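Okay, small thread on the thing eating my whole month, which is picking a wall color for the craft nook. Settle in!

I have 4 sample pots open and a very patient sister. Nélida Toledo (yes, full name, she's earned it) voted for plain white before I'd even finished the question.

I keep coming back to pale lavender though. Left, right and back, all of it, with a dark wood-grain top to work on. I was worried it would look like a nursery - it doesn't! The dark surface calms it right down. 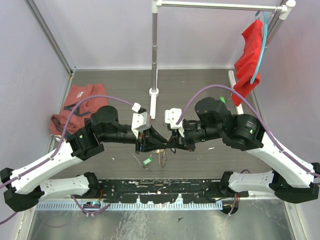
Balodberg, 15 January 2018

Still on Team Lavender this morning. What I like is how the thin metal at the corners looks next to it. I'd been planning to paint my corner trim to match and now I'm leaving it bare.

Also the purple cables against the lavender?? Into it. I've spent years hiding every cord in this house behind furniture and now I want purple ones for my lamp and the glue gun.

Nermin Şimşekoğlu asked which paint. It's the Velness eggshell, 2 coats, and please stir it longer than you think you need to. My first patch dried streaky.

Next up is the work top. Saavedra has a dark one I love but it's a bit deep for the nook, so I have to measure again before I order. Will post when the tape comes off!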